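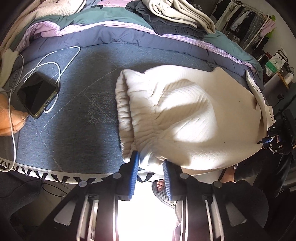
Llevo desde agosto intentando dormir con el edredón de mi abuela y creo que por fin me rindo. Pesa muchísimo, se resbala hacia un lado y a las tres de la mañana estoy con los pies fuera buscando a tientas una esquina (que luego resulta ser la esquina equivocada, claro).

El caso es que este año me he propuesto arreglar el dormitorio de verdad, empezando por la cama. Primero cambié la almohada. Me compré una de Engström que me recomendó mi amiga Embla, que es noruega y tiene opiniones muy firmes sobre el descanso. En su casa cada uno duerme con su propio edredón, aunque compartan cama, ¡y me parece una maravilla! Se lo conté a mi madre y me miró como si le hubiera anunciado un divorcio.

Después vino el tema de la luz. Mi calle tiene una farola justo a la altura de la ventana, así que puse unas cortinas opacas que me quedaron 2 centímetros cortas. Dos centímetros por los que entra una rayita naranja que me da en plena cara. Ahí sigue, porque coser no es lo mío y la máquina está en casa de mi hermana.

Lo que sí he conseguido es sacar el móvil de la habitación. Ahora me despierta un reloj feísimo que hace un tictac bastante alto, y lo tengo metido en el cajón, envuelto en un calcetín. Suena igual de fuerte por la mañana, eso sí.

Me falta decidir lo del edredón. Embla dice que me compre dos finos y los vaya sumando según el frío, y me tienta bastante. Si alguien ha probado el sistema, que me cuente en los comentarios, sobre todo cómo hacéis la cama luego sin que parezca un montón de ropa.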